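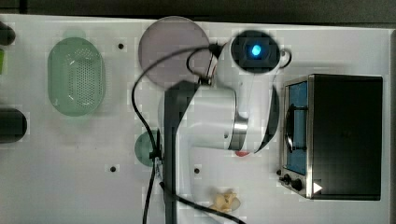

## Unit 6: Writing Minutes and Keeping Records of Meetings

Read this before the December session. The worksheet is separate. Bring the draft you wrote for Unit 5, because the second half of class is spent turning it into proper minutes.

### 6.1 What minutes are for

Minutes are the written record of what a meeting decided. They serve the people who were there and also the people who come later and need to know what was agreed, who agreed to do it, and by when. A new employee, an auditor, or a lawyer may read them years after the meeting.

Minutes are not a transcript. A one-hour meeting produces something like 9,000 spoken words if everyone talks at a normal pace. Good minutes of the same meeting fit on one or two pages. Most of the work is leaving things out.

Three terms get mixed up, so we will fix them for the rest of the course:

- **Notes**: what you write during the meeting, for yourself. Can be messy. Usually thrown away once the minutes are approved.
- **Minutes**: the finished record, sent out and approved.
- **Action list**: a short table of tasks taken from the minutes. It has no standing of its own. If the action list and the minutes disagree, the minutes win.

### 6.2 Before the meeting

Get the agenda the day before and type the item headings into a blank file. Leave space under each one. Also type the names of everyone expected, then mark them present or absent when the meeting starts.

Read the last set of minutes. Look for open actions, which will come up under "matters arising," usually in a hurry and often without the item number.

Learn the names of projects and how to spell them. In the Morkstead case (reader, Part 2) the note taker heard "Wilia" as "Willow" for an entire quarter. The company had a supplier called Willow. Two purchase orders were approved against the wrong record and it took until spring to untangle them.

### 6.3 What to write down

For each agenda item, write:

1. The item number and title.
2. Any paper or report that was presented, by title and version.
3. The decision, in one sentence.
4. The action, the person, and the due date.
5. The main reason for the decision, if the chair asks for it or if the decision changes an earlier one.

Item 5 is where people differ. Some organizations want no reasons at all. Others want a full paragraph. Ask the chair before your first meeting and follow the house style after that.

Leave out jokes, side talk, who arrived with coffee, and who got annoyed. Leave out praise unless it is a formal vote of thanks. Do not record who said what during discussion unless a person asks for their view to be put on record. If someone asks, write it down, keep it short, and read it back to them.

### 6.4 Wording decisions

A decision needs a verb that shows something was settled. Use *agreed*, *approved*, *rejected*, *deferred*, or *noted*. Avoid *discussed* on its own. "The group discussed the budget" tells the reader nothing.

Weak: *There was a feeling that the training money might be increased.*

Better: *Agreed: training budget for next year set at $2,000. C. Shi to inform finance by the end of the month.*

The weak version came from a real draft at Cellatell. When finance asked whether the money had been approved, half the people who had attended said yes and half said no. The matter had to go back to the next meeting, and the training was booked late.

*Noted* causes trouble too. It means the group received the information and took no decision. Do not use it as a polite word for *approved*.

Past tense throughout. Use full names the first time and initials and surname after that. If two people share a surname, keep the first name.

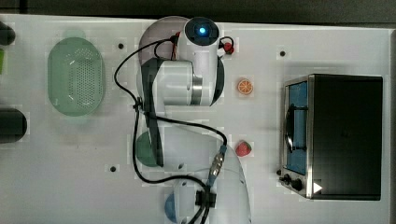

Xiomara Baptiste objected to this section when it was first taught. In her view, a rule against recording discussion protects the loudest people in the room, because the record shows only the outcome and never shows that anyone disagreed. She would have minutes carry one line of dissent for every contested item, with or without names.

It is a fair objection and you should have an answer to it for the written assignment. The usual reply is that anyone may ask for dissent to be recorded. Her answer was that junior staff rarely ask. A middle course, used at Gajdoš, is for the chair to put the question at the end of each contested item: "Does anyone want a different view recorded?" The note taker then writes down the answer, including when the answer is no.

### 6.5 During the meeting

Sit where you can hear the chair. If you miss a decision, ask right away. The standard line is "Could I check the wording for the minutes?" Chairs are used to it, and the good ones will sum up without being asked.

When several people talk at once, stop writing and listen for the decision. You can rebuild the discussion later if you need it. You can't rebuild a decision you did not hear.

Write the start time, the end time, and the time anyone leaves or joins. This matters for votes. If the rules require a quorum and two people leave at 3:40, a vote at 3:50 may not count.

For votes, write the motion in full, the name of the proposer, the name of the seconder if your rules need one, and the result. Record the numbers for, against, and abstaining. Do not list how each person voted unless it was a roll call.

### 6.6 After the meeting

Write up the same day if you can. Your notes will make sense for one evening and then get worse quickly.

Send the draft to the chair first. The chair may correct facts and wording. The chair may not change a decision, and if asked to do this you should say that the change can be raised at the next meeting. Keep a copy of the draft as you sent it until the minutes are approved.

Then send the draft to everyone, marked DRAFT on every page. Corrections come back by email. Fix spelling and plain errors without fuss. If two people disagree about what was decided, leave your wording alone and tell the chair.

Minutes are approved at the following meeting. After that they are not edited. A mistake found later is corrected by a new entry in the later minutes which refers back to the old one. Natália Jurčo's chapter in the reader has good sample wording for this; copy it into your own template.

### 6.7 Filing

Give every set of minutes a file name that sorts properly. Group name first, then year, then month, then version. Keep approved minutes in a folder that people can read and only the secretary can change.

Number the decisions in one running series. Do not start again at each meeting. The Morkstead board reached decision 604 before anyone thought of making an index, and building the index afterward took one clerk most of a summer. If you index as you go, it is a few minutes' work after each meeting.

An index entry needs four things: decision number, subject, meeting, and whether the decision is still in force. The last one is the one people skip. A reader who finds an old decision needs to know if a newer one replaced it.
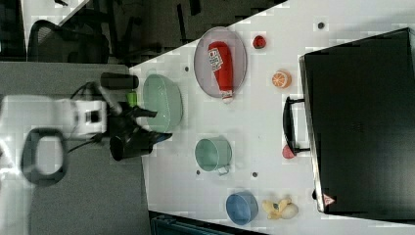 *Tabletop with arm, bowl, and plate.*

### 6.8 Common faults in student work

From last year's assignments, most frequent first:

- Actions with no name attached. "The office will look into it" is not an action.
- Due dates such as "soon" or "ASAP." If the meeting set no date, write *no date set*, and the chair will usually fix it at the draft stage.
- Opinions slipping in. "After a useful presentation" is your opinion. Write "after the presentation."
- Apologies listed together with people who were absent without notice. Keep two lists.
- Papers mentioned with no version number.
- Decisions buried in the middle of a paragraph. Put them on their own line.

Length was a problem in both directions. The longest submission ran to eleven pages for a practice meeting of forty minutes. The shortest was four lines and left out a vote.

### 6.9 Assignment

Listen to the practice recording (Vilém Hrnčiar in the chair, Tatiana Jireš presenting the parking report). Write full minutes, no more than two pages, with an action list as a separate table. Then write one page answering the objection in 6.4. You may agree with it.

Marked out of 100:

| Part | Marks |
|---|---|
| Decisions correct and complete | 40 |
| Actions, names, and dates | 20 |
| Wording and layout | 15 |
| Response to the objection | 25 |

There are 9 decisions in the recording. One of them is reversed later in the same meeting, and both entries should appear in your minutes in the order they happened.

Hand in through the course page by 5 p.m. on the due date shown there. Late work loses ten marks. Submit as PDF, with your name in the file name.

### Reading for Unit 7

Reader, Part 3, sections on closed sessions and confidential items. Skip the section on shareholder meetings.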